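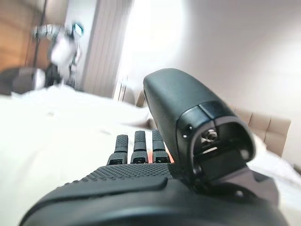

By Aliki Sarantis
Filed under: Yarn care, Workroom tips
Updated November

Washing and blocking a knitted shawl

A shawl straight off the needles usually looks small and lumpy. Washing and pinning it out opens the stitches and sets the size. You need a basin, wool wash, two bath towels, rustproof pins and a flat surface you can do without overnight.

Before you start

Weave in the ends but don't trim them. Leave tails of 2 inches and cut them after the shawl is dry, or they may pull through to the right side when you stretch the fabric.

Check the label. Wool, alpaca and silk all block well. Acrylic won't hold its shape from a cold soak and needs steam, with the iron kept well above the fabric.

Soaking

Fill the basin with cool water and mix in the wool wash first. Push the shawl under and leave it for 20 minutes. Don't rub or swish it. If the color runs, change the water until it stays clear — dark reds and navy can take several changes.

Lift the shawl out with both hands underneath. Wet wool is heavy and will stretch if you pick it up by one corner. Squeeze, don't wring. Lay it on a towel, roll the towel up and press down along the roll with your knees. Repeat with the second towel if the first is soaked.

Pinning

Foam mats are easiest, but a spare mattress with a dry towel over it works too. For a triangle, pin the center of the top edge, then the two ends, then the bottom point. Measure both halves before you go on. Fill in the edges with pins no more than 2 inches apart, closer along a curve. If you have blocking wires, thread them through every other edge stitch and you'll need only 7 or 8 pins for the whole top edge.

Pull lace firmly. Garter stitch needs hardly any pulling, and too much makes it limp.

Drying

Leave it alone until it is completely dry. In my back room, a fingering-weight shawl takes nearly a full day in winter. A fan pointed across the surface helps. Keep it out of direct sun and away from the radiator.

Unpin it and let it rest for an hour before you fold it. Some shrinking back is normal.

Adwoa Akolgo wrote in to ask about re-blocking. You only need to do it after a wash, or if the points have started to curl. For one curled point, mist it with water, pin it and let it dry.

Next: Storing wool over the summer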